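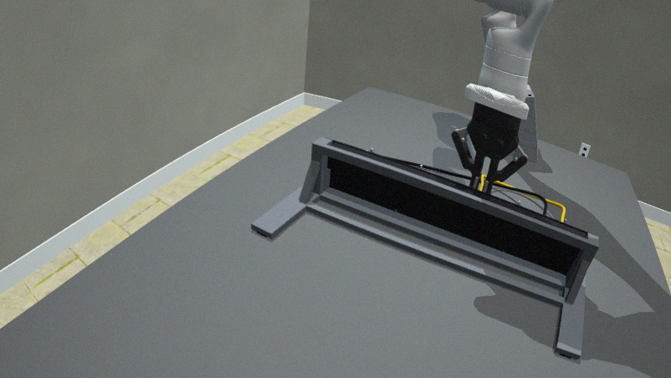 Progress report to the Cendis Fund, April 29, 2018

Since our last report the Curkmont reading room has acquired walls, a roof that mostly agrees with the rain, and 63 boxes of donated books, a good many of them about tax law. The grant paid for the plastering and the first round of shelving. Paint is still under discussion. Aksoy, our contractor, favors one scheme, and Nevzat Sönmez favors anything else. I have asked them both to put it in writing, which has bought us a quiet week.

Cataloging is slower than promised. We said 2,000 titles by spring, and we are well short, mainly because the Vestov school gave us its old card index and it was alphabetized by someone with private views on the letter M. Four helpers are working through it on Saturday mornings. One has started reading the cards aloud.

Spending is within budget except for heating, where we were optimistic. The boiler has been repaired 3 times and I would rather not itemize the language used. Receipts are attached.

We still plan to open in July. We would like to move the unspent signage money to chairs, as people have begun asking where they are supposed to sit. Please let us know if this needs a form.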